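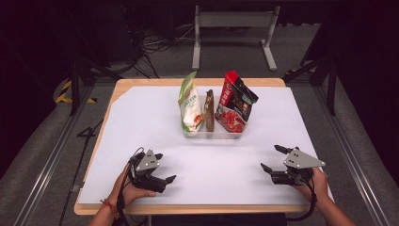
Skincombe Adult Learning
Food and Home, handout 11: Packaged snacks in an open bin

Snacks keep their shape better standing up than lying in a heap. A clear bin with low sides suits most cupboards, and you can read the packs without lifting them out.

Setting up
Empty the shelf and wipe it down. Check dates. Anything past its date goes in the waste, and anything due before April goes at the front.
Stand tall pouches at the back, short packs in front. Narrow bars go between two wider packs so they stay upright.
Do not fill the bin tight. Leave some 2 cm free so a hand can get in.

Opened packs
Fold the top over twice and clip it. Meat snacks: follow the storage advice on the label once opened.

For next time
Bring one bin and up to 200 g of dry snacks. We meet in the Tongate room. Spare clips are in the Rodine cupboard.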